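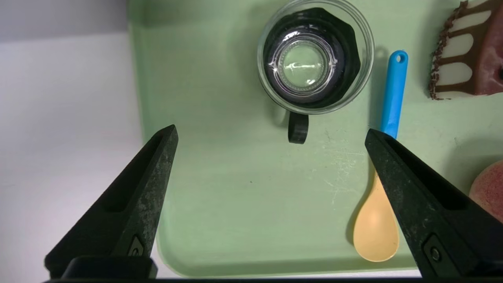 Home Posts Replies Media

ok tray thread. May clear-out, kitchen table first, 3 things allowed per tray or it goes back in teh cupboard
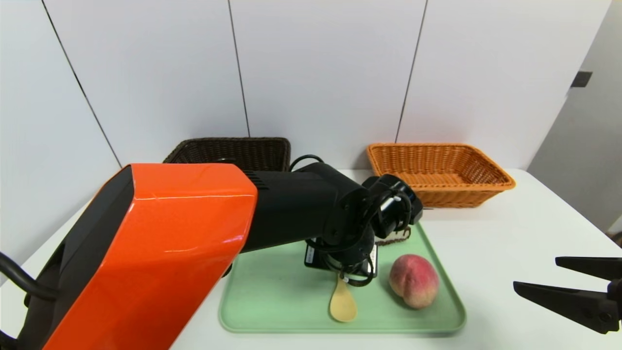 Wooden spoons stay. Plastic ones on probation. Peach is lunch so keep the spoon off it – the green tray wipes clean but I'm lazy

baskets next. one for cloths, one for whatever's left
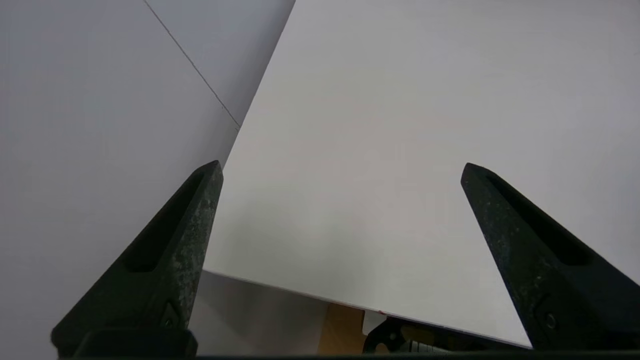 Poppy Clegg says baskets just hide the mess and I should get the Erkia drawer thing. no room!! drawers are full of lids

anyway. cake before more sorting, definitly 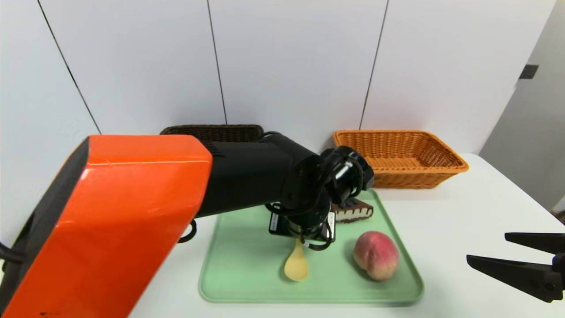 Peach, cake, spoon

Last updated 6 pm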